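**When the hand does not let go: a talk with Chanida Srisuk**

Chanida Srisuk has worked with the two-armed machines at Lernden for three years, and she is the person who writes the fault reports. Report 246 is the one that people still ask her about. It concerns a hand that closed on a towel and stayed closed, while the arm behind it continued to move.

"The task was a simple bathroom task," she says. "Take the towel, put it back on the bar. We had done it many times in July with no trouble. Then one morning the right hand took the cloth, and the release command was sent, and the fingers did not open."
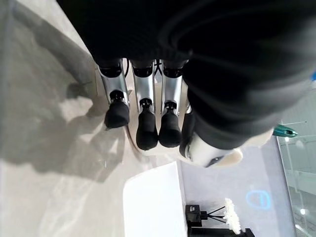 The arm did not know this. In the control program, which the team calls Borano, a release was counted as finished when the command had been sent. So the arm went to its next position and pulled the towel with it, and the towel pulled the bar. "I heard the wall panel make a noise," she says. "I pressed the stop. It took me 2 seconds, and I think that is slow."

There was no injury, but one screw of the bar came out of the wall. Srisuk then read the log line by line, all 577 lines of it, and found that the motor current of one finger had been too high since the beginning of the grasp.

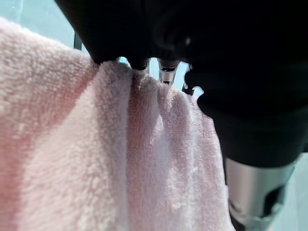 "Cloth is difficult in this way," she explains. "A cup has one shape. A towel goes between the fingers, and it can go into a joint also. In our case a loop of thread was caught at the pivot. It was a very small thing – I needed tweezers to take it out."

Her first idea was to make the opening force stronger. Rivas, the company that services the hands, advised against it, as a stronger motor could damage the tendon inside the finger. She agreed with them after one test on the bench.

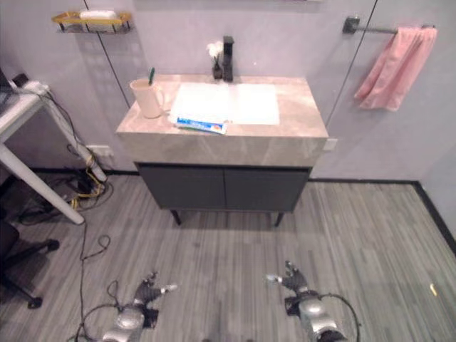 *The bathroom set-up, with the towel on its bar.*

The solution they chose is slower. After each release the hand must report the real position of every finger, and the arm may move up to 12 millimetres until this report arrives. If it does not arrive, everything stops and a person comes to look. The joints are also cleaned after every session with cloth. 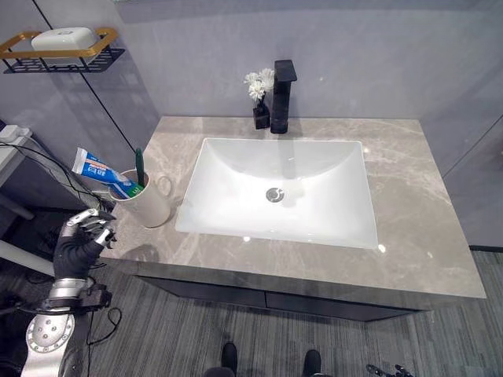

Should a person pull the cloth free when the hand is stuck?

"Only after the power to the arm is off," says Srisuk. "The hand can open suddenly, and then the arm is no longer held by anything. Please press the stop first, and keep your own fingers away from the joints."

She has asked for a second stop button on the other side of the room. It is ordered, but it has not come yet.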